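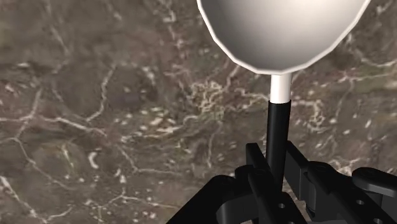
December, bench notes, chew project (Y.T.)

Good day today! The sweet potato base finally set the way we wanted, and I want to get it all down before I forget what I changed.

Recap for Abelardo, who missed the morning: we are still after a baked dental chew for medium dogs that has some bend in it. The old recipe dried hard as tile. I could not dent it with a thumbnail, and the thumbnail test is the one I trust for anything a dog is going to put its back teeth on. If it doesn't give at all, I don't want it going near a molar. So the whole point of this round was softness without crumbling.

Batch C, what went in:
500 g cooked sweet potato, mashed, skins off
425 g brown rice flour (Mirnness, the fine one)
24 g gelatin, bloomed in cold water first
parsley, a small handful, chopped
no salt, no sweetener of any kind, no onion or garlic powder

Change from batch B is the gelatin, and blooming it before it goes near the potato. In B I threw it in dry and got those rubbery specks all through the dough. None of that this time. The dough came together so nicely I kept poking it. Rolled out between two sheets of parchment, cut into strips, scored down the middle with the back of a knife so they snap where we want.

Low oven, door cracked for the last stretch. I turned them at half time and again near the end. The strips by the back wall always go darker, so next time swap the trays too.

Weight out of the oven for the full batch, both trays together: 578 g. That's a lot more water left in than B had, and you can feel it. They bend, then they tear, and the torn edge is fibrous with no sharp points. I'm so pleased with that edge! B broke into little daggers.

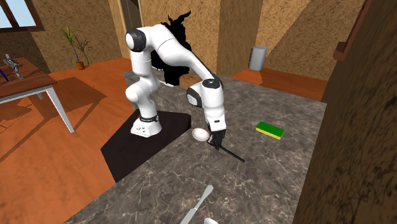

Arm at the counter, gripper down, thin black rod.

Soak check: one strip in a glass of warm water on the windowsill. I looked in on it after lunch and it had gone soft all the way through, no hard core. A glass of water isn't a stomach, I know, and it says nothing about a dog that swallows the thing whole. But B still had a solid middle after the same time, so as a comparison I'll take it.

The downside is keeping. With this much water in them I don't expect them to last on a shelf. Half are in the fridge in a paper-lined tub, half in the freezer, and a couple are out on the rack so I can see when they turn. Check for fuzz daily, please, whoever is in first. Write it on the sheet even if it's "nothing yet."

Tasters: Brerkel came in with Abelardo at four. He had half a strip, held, so he had to work at it from the end. He went at it with the side of his mouth, which is what I was hoping for, and chewed steadily and didn't try to gulp. Then he stood by the oven and stared at it, so the parsley isn't putting him off. Small pieces only until we hear how his stomach took it. Abelardo to report on the morning walk, in as much detail as he can stand.

We haven't tried it on a real gulper yet. Urquhart would be the dog for that, but I want a longer strip first, something she can't get in her mouth in one go, and one of us holding the other end the entire time. Also she's on chicken-free food at home. This has no chicken in it, but I need to find out whether the gelatin is beef or pork before she gets any. The tub only says gelatin. Emailed Coltetti to ask.

Things I want to try in D:
Same gelatin, a bit less flour. I think we can go softer.
Thicker strips, scored twice.
A ridge down one side. Abelardo thinks a fork dragged through the dough would do it and I think he's right.
Pumpkin in place of some of the potato, if the price is decent.

Not trying: real bone pieces in the dough. I know it came up again. Cooked bone splinters, and I don't want it in anything we bake. Ground eggshell is a separate conversation and I'd want the vet to weigh in on the calcium before we add a pinch.

Calories still need working out properly. One strip is more food than it looks, with all that rice flour, and whoever gets one should have a little less dinner. I'll do the sums tonight and tape them inside the cover.

Abelardo's note, added later: tried the thumbnail test on one from the fridge. Still dents, slightly firmer than when warm. Snapped clean on the score line. I like these a lot. Could we do the fork ridge tomorrow, first thing? I'll bring the dog.

Yes! Potatoes are already boiled, they're in the blue bowl. Y.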